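Regional Innovation Policy
Unit 4: Startup Clusters and the Cost of Space

Reading before class: Sequeira, chapters 2 and 4. The Trirkport case packet is on the course page.

4.1 Terms

A cluster is a group of firms in the same or related lines of business that are close enough to share workers, suppliers and customers. Distance matters less than travel time. In the Trirkport case the limit is set at 30 minutes door to door.

An anchor firm is large enough that other firms locate near it on purpose. Atmont is the anchor in this case. A spinout is a firm started by former employees of an anchor. Lundine is a spinout of Atmont. Spanos is not; it moved in from another region and should be coded as an entrant.

4.2 Sources of advantage

Marshall's three sources are a shared labor pool, shared suppliers, and the spread of know-how between firms. The first is the easiest to measure. Use job changes within the cluster divided by all job changes by cluster workers. For Trirkport software staff the figure is 65 percent.

Know-how is harder. Patents miss most software work. Tanasarn uses shared board members and repeat co-founders instead, and both measures have gaps for firms with fewer than four employees. 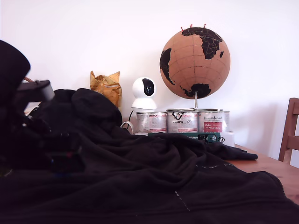
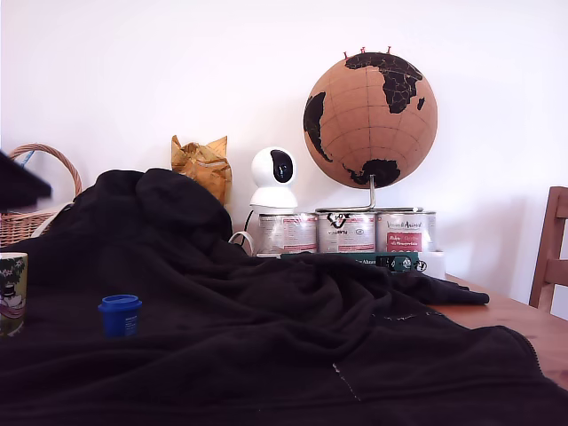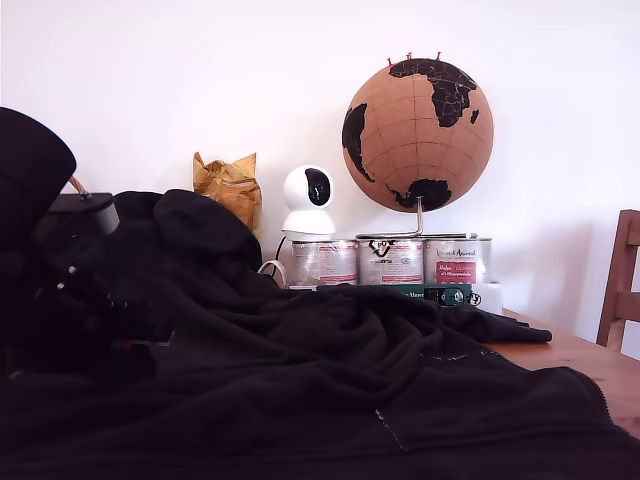 4.3 Rent as a limit on growth

Rising rent affects firms by age. Older firms hold long leases and feel the change late. New firms rent by the month and feel it at once. A cluster can therefore show rising total employment while the entry of new firms is already falling. Always report the two series separately.

In the case, the city offered reduced rent to firms in their first two years. Lertchai Tanasarn finds that entry rose, but that most supported firms left the district when the discount ended. Leonor Sequeira reads the same records differently: firms that moved but stayed within the 30-minute limit are still in the cluster under the definition in 4.1. The dispute is over the boundary. The underlying counts are the same.

4.4 Common errors in last term's papers

Treating office vacancy as a measure of firm exit. A firm may close its office and continue to operate.

Counting Lundine twice, once under its own name and once inside Atmont's headcount. The packet lists them separately only after June.

Comparing rents without stating whether service charges are included.

Problem set

1. Using table 2 in the packet, compute the entry rate for each period. State your denominator.

2. Recompute with the cluster boundary set at the district line. Explain which firms change status.

3. In one page, argue for or against extending the rent discount to entrants such as Spanos.

Show all work. Spreadsheets are accepted if the formulas are visible.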